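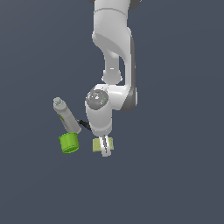
Why does a new cellulose sponge come out of the pack damp?
It is treated with a moisture-holding agent before wrapping, so that it stays soft on the shelf. Untreated cellulose dries hard within a few days.

The agent was the first item covered on the Skarkenum open day. Visitors enter by the Mostyn road gate and walk the line in process order: pulp store, mixing, molding, washing, cutting, packing. Our guide was Nataša Atanasov, who runs the wash section.

Wood pulp is dissolved to a thick liquid, then mixed with salt crystals and short reinforcing fibers. Crystal size sets pore size. The mix is heated in molds until it firms up, and the crystals melt and drain away, leaving holes. Batch 453 was in the molds during our visit. Ballis, the older of the two mixers, was stopped for blade replacement.

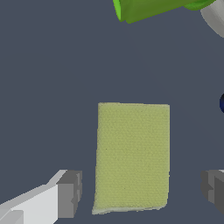 Cutting interested me more than molding. The blocks are trimmed on all sides, sliced into slabs, and cut to size across a bed of 28 blades. Coarse crystals give the open, uneven face sold for car washing. Fine crystals give an evenly pitted face, like that of the pale yellow-green sponge here, roughly twice as tall as it is wide. Fine grades are cut more slowly, as they tend to drag at the corners. Offcuts go back to be shredded.

Washing takes the most water. The plant now reuses the final rinse as the first rinse of the next batch, a change made last July. Discharge is tested every 30 minutes, and the log sheets are posted by the door. I would have liked to see figures from before the change, but they were not on display.
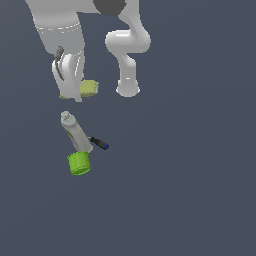 White arm, with the flange facing down.

Packing is in the Lukisus building, across the yard. Sample slabs are soaked, weighed, wrung and weighed again. The slab tested for us was number 859, and it passed on both weights. Tear strength is checked on a separate bench, which was closed.
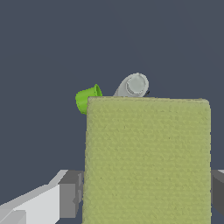

Olive-green block, with part of a lime-green cup behind it.

Parking is limited and the yard is uneven. Closed shoes are required, and ear protection is handed out at the cutting room.

Last updated: March 2024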